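## 4. Setting out your Arneck dish rack

By now your rack should be unpacked and wiped over, and you will be itching to put some washing-up on it. Do take a few minutes over where it stands first (we promise it's worth it!), as a rack that sits nicely is so much pleasanter to live with.

1. Clear a flat stretch of worktop, and give it a wipe with a soft cloth.
2. Lower the rack into place with the thin rods running from front to back and the row of upright tines along the left.
3. Press gently on each corner in turn. If one of them rocks, lift the rack, turn the foot beneath it a little and try again.
4. Put your cups on first, while you have plenty of room, and stand plates up between the tines afterwards.

**Note:** Glasses and mugs that are nearly dry can stand upright, but anything straight from the bowl is better upside down. Leave a finger's width between pieces so that the air can get round them. 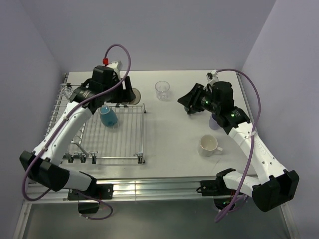 *Fig. 4: Rack on the left of a white tabletop, with a blue cup standing upright towards the back.*

Some households like the rack on the left and some on the right, and there really is no wrong answer, so try it one way for a few days and see how you get on. You may also find that a cup placed further back leaves the front free for spoons, lids and all the other little bits that turn up at the end of the washing-up.

5. Once a week, take everything off and wash the rack in warm soapy water, then dry it well, going along the rods and not across them.

**Caution:** Do not load the rack with more than 14 dinner plates, and keep cast-iron pans off it altogether. Never use bleach or a wire scourer on the steel.

If a foot goes missing, please write to Kelly Marsden in our spares department, quoting part 3745, and she will gladly pop a new one in the post.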